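Talking newspaper switch leaves Prumside listeners waiting

A scheme to replace Prumside's talking newspaper with an automated phone and app service has started with fewer listeners than the one it took over from, according to figures released by the town library.

The old service, which posted memory sticks of local news read aloud by residents, had 150 people on its books when it closed in August. The new one, called Pilberg, has signed up 96. The library says the gap will close "as awareness grows". It did not say what happened to the other listeners, or whether anyone had rung them to ask.

Pilberg uses a computer-generated voice to read stories from the local press, bus timetable changes, chemist opening hours and the week's supermarket offers. Users can ring a number and choose from a menu, or listen through an app on a phone or tablet. It is run under contract by Sundqvist, a firm that also supplies telephone menus to housing associations.

Samira Saliba, the library's head of access services, said the change had been overdue.

"The memory sticks came out once a fortnight, and by then some of the news was old," she said. "People can now hear a story on the morning it is published. That is a big step forward for anyone who can't read print."

That is true on paper. In practice, a call made to the service on 22nd February took 15 button presses to reach the first local story, a report on roadworks that had finished the previous week. The voice was clear enough, but it read out a web address in full, letter by letter, and pronounced Stutavwood three different ways in one item.
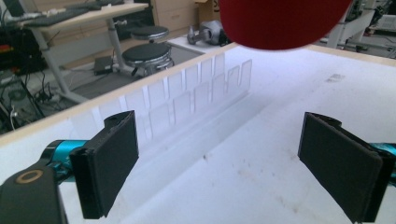

A red round object, probably a ball, and a pair of black gripper fingers at a white table.

Cosimo Caputo, who lost most of his sight nine years ago and lives in Stutavwood, gave up after two weeks.

"I don't want to press four for sport and then two for football and then find there isn't any," he said. "With the sticks I put it in and a person I'd heard a hundred times told me who'd died and who'd won the leek show. I knew when they'd got a cold."

Mr Caputo does not own a smartphone. The library offered him a place on a training session, but it was held in the main branch, two buses away, and the booking form was online.

Sundqvist says complaints have been few. Kyrylo Yatsenko, its manager for the contract, said the firm had logged 1139 calls since the launch and that this showed "strong and lasting demand".

Asked how many of those calls ended at the menu, Mr Yatsenko said the system did not record that. He was also unable to say how many came from the same people trying again. A later email from the firm said that "menu behaviour" would be looked at in a future update, with no date given.

The cost is no easier to pin down. The library says Pilberg is cheaper than recording and posting the sticks, but it has not published the contract price, saying the terms are commercially sensitive. The readers on the old service were unpaid, and postage for the sticks was free under the arrangement for blind and partially sighted people. It is hard to see where the large saving would come from.

Feven Araya read for the talking newspaper for six years and still has the recording desk, which the library told her she could keep. She said the readers were informed of the closure by letter after the decision had been taken.

"I'm not against the phone line," she said. "Some people will like it. I'd just like to know why it had to be one or the other."

Kjell Öberg, a Prumside councillor, has asked for the two services to run side by side for a year. He has also asked for a breakdown of users by age, and for the names of any groups for blind people who were consulted before the contract was signed. The library said it would reply in writing.

Former listeners who have not heard from the library can leave a message at the main desk. There is no option for this on the Pilberg menu.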